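Filed under: Kitchen & Home > Moving and Storage

How to Sort and Pack a Kitchen Before a Move

Kitchens take longer to pack than any other room. The pieces are small and breakable, and you keep needing them until the last night. The method below is the one I used in June when we left the apartment on Fuvier Street, and it got the whole kitchen into 20 boxes with one chipped saucer.

What you need

Small boxes, packing paper, a wide marker, tape, and a few open bins or baskets for sorting. Use small boxes for anything ceramic. A large box of plates is too heavy to carry down stairs and the bottom will give out. I bought a bundle of 216 sheets of plain paper and had a thin stack left over. Newspaper works too, but the ink comes off and you will have to wash everything at the other end.

Step 1: Empty one cabinet at a time

Start with the cabinet you open least. For most people that is the high one with the serving dishes and the cake pans. Take everything out, wipe the shelf, and close the door. Don't put anything back in it. If you open three cabinets at once you will run out of counter before you have packed a single box.

Step 2: Decide what goes

Make the decision while the item is in your hand. Chipped mugs, lids with no pot, and the second colander can go now. Masaru Hirose, who lived downstairs from us, took most of our extra glasses, and the thrift store took the rest.

Step 3: Sort by shape

Group flat things with flat things, deep things with deep things, and long things with long things. It doesn't matter which set they belong to. Flat pieces pack on edge, bowls nest, and utensils get rolled in bundles. Open bins help a lot at this stage, and you can leave them out overnight if you don't finish.
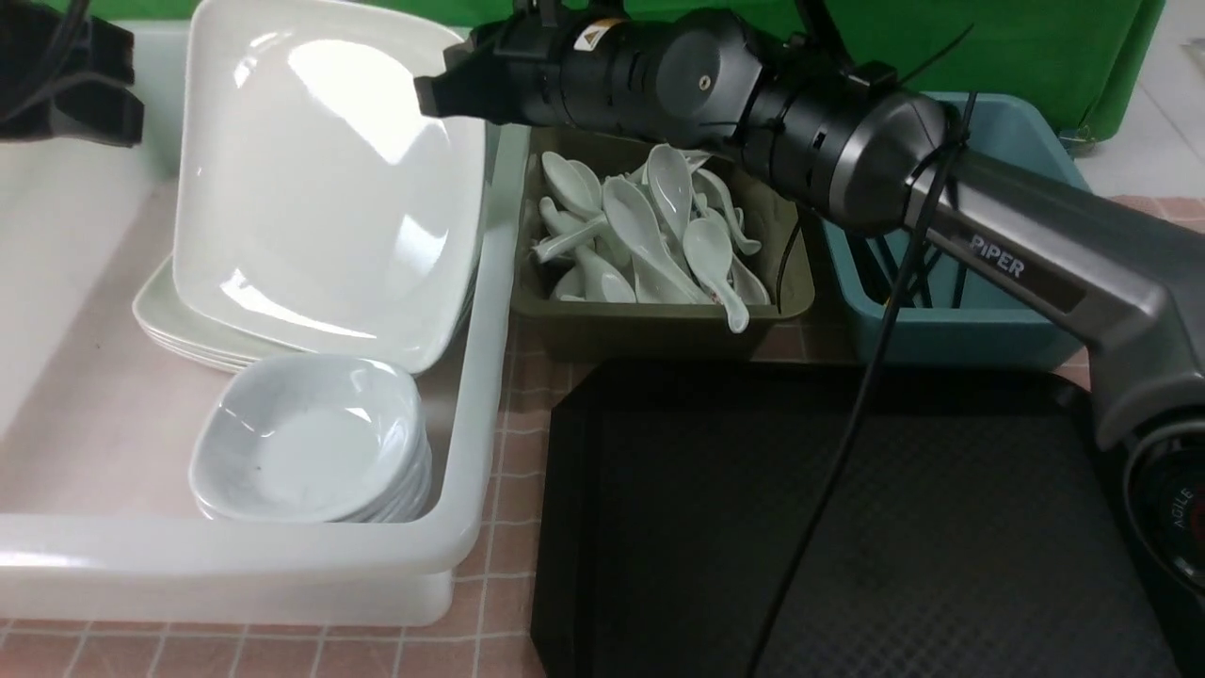 Step 4: Wrap and fill

Crumple paper into the bottom of the box, 4 inches deep. Wrap each plate in one sheet and stand it on its edge. Plates laid flat carry the weight of everything on top of them and crack in the middle. Wrap bowls singly, then nest them in threes. Roll spoons and forks in bundles of 10 and tape the paper, not the metal.

Fill gaps with more paper until nothing shifts when you rock the box.

Step 5: Label two sides

Write the room and the contents on the top and on one side. "Kitchen, everyday plates" is enough. Keep one box open for the last night and the first morning, with the kettle, two mugs, a knife and the dish soap, and carry it in the car with you.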